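Fluvness In-Sink Dish Rack
Section 4: Setting up and loading

4.1 Before you start

The rack stands inside the basin of a kitchen sink. It is not intended for use on a worktop, where the water has nowhere to drain.

Check that:
- the basin is empty and free of food scraps
- the plughole strainer is in place and the plug is out
- the feet supplied in the accessory bag are fitted (see 3.2)
- the tap can be swung clear of the basin

Maximum load, evenly spread: 3000 g
Maximum water temperature for rinsing over the rack: 60 °C

CAUTION: Do not pour boiling water over the rack or the items on it.

4.2 Placing the rack in the basin

1. Wipe the floor of the basin with a damp cloth. Grit under the feet will scratch the metal.
2. Hold the rack at both ends and lower it into the basin. Do not drop it the last few centimetres.
3. Turn the rack until all the feet touch the floor of the basin. It may lie straight or diagonally. Either position is acceptable if the plughole stays clear.
4. Press down on each corner in turn. If the rack rocks, lift it out and adjust the feet as described in 3.2.
5. Run the cold tap for a few seconds and check that the water drains away freely.

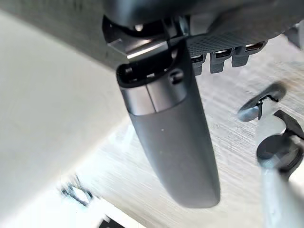 Figure 1. Above a wooden tabletop, section 4.

NOTE: In a basin with a sloping floor, put the longer feet at the plughole end.

4.3 Loading plates

Rinse off detergent before loading. Dried detergent leaves marks on matt glazes and is hard to remove from the joints of the rods.

1. Load the largest plates first.
2. Hold the plate by its rim and rest it on the rods at an angle. A plate laid level will hold water inside its raised rim.
3. Let go only when the plate is steady.
4. Leave a gap of 2 rods between plates. Bowls and deep plates need more.
5. Keep handles and cutlery away from the faces of the plates.

A single plate may lean across the rods with its face upwards. When several plates are loaded, stand them closer to upright and facing the same way.

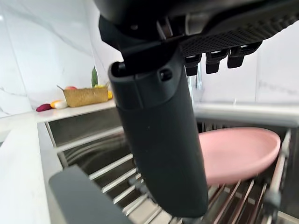

Figure 2. Plate resting at an angle on the rack.

CAUTION: Do not hang pans or mugs from the rack posts. The knobs are not load-bearing and may work loose.

NOTE: Thin china should not touch the rim of the sink. Move the plate further down the rods if it does.

4.4 Unloading

1. Take out small items and cutlery first.
2. Lift each plate straight up until it clears the rods, then bring it towards you.
3. Wipe the underside before stacking. The foot ring often holds water after the face has dried.

Do not lift the rack out of the sink while it is loaded.

4.5 Daily care

Rinse the rods with clean water at the end of the day and dry them with a soft cloth. Lift the rack out at least once a week and clean beneath the feet. Do not use steel wool, scouring powder or bleach. Limescale can be removed with white vinegar diluted with an equal amount of water. Leave it on for ten minutes, then rinse well.

For replacement feet and post knobs, see section 6.

Text revised 23 Oct 2020, B. Ignacio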